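Pritine Uploader for Hosard Contributors
Section 6: Titles, Keywords and Submission

Your clips have finished uploading and are sitting in the Drafts tray. They will stay there until you tell the world what is in them. Buyers can't search for what you meant, only for what you typed.

6.1 Before you start

You need the clips in Drafts, a signed release for every recognizable face, and a drink. If a clip shows a red triangle, it is still being checked. Clicking the triangle does not speed this up, although the counter in our logs suggests that many of you have tried.

6.2 Writing the title

1. Open Drafts and click a clip once. Clicking twice opens the player, and then you will watch your own footage for ten minutes.
2. Type a title in the Title field. The limit is 52 characters, spaces included.
3. Start with the subject, then the action, then the place. "Baker sliding loaves into oven, small shop" will sell. "Morning magic" will not.
4. Press Tab to save. The field turns gray when the title has been stored.

Note: Moods go in the Mood menu. The word "joyful" already appears in so many titles that the search engine has quietly stopped listening to it. 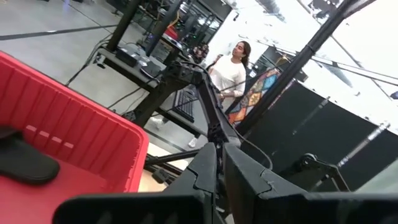 Red plastic bin with ribbed walls and a black slipper-like item inside.

6.3 Adding keywords

1. Click Keywords, to the right of the title.
2. Enter your words separated by commas. A clip can carry up to 45. This is a ceiling, and you are allowed to stand well below it.
3. Drag the most important words to the front. The first 6 count most in search results.
4. Click Check Spelling. Pritine will underline anything it doesn't know, including several perfectly good towns.
5. Click Apply.

Caution: Apply to All copies the keywords to every clip in the tray, including the ones you had already finished. There is no Undo. We know.

If you would like a head start, open Tools and choose Suggest. The suggestions come from the Ackermann word list, which is thorough and has strong views about business meetings. Read them before accepting. A suggestion of "teamwork" for a clip of one man eating soup is a matter for your own conscience, and afterward for the review desk.

6.4 Attaching releases

1. Click the Releases tab and choose Add.
2. Select the signed form. PDF and JPEG are accepted.
3. Match each form to a person by clicking the face in the preview still.
4. Repeat until the count under the preview reads zero.

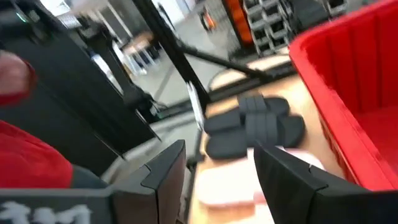
Forms made with the Boritz phone app arrive already matched if the clip and the form share a file name. They usually don't. Rename the form first, attach it second, and leave the clip alone, as renaming a clip sends it back to the start of the upload line.

Note: Crowds need no release when no single face can be made out. "She was looking the other way for most of it" does not meet this standard.

6.5 Submitting

1. Tick the clips you want to send.
2. Click Submit. The button is orange when everything required has been filled in, and pale orange when it hasn't. A clearer color is planned for May.
3. Wait for the confirmation message before closing the window.

Review takes 4 working days. A clip that comes back will carry a reason code, and the codes are listed in Section 9. The two you are likely to meet are K2 (keywords unrelated to clip) and T1 (title is a feeling). Correct the field, tick the clip again and resubmit. Your place in the line is not kept.

Section last revised December 14, 2024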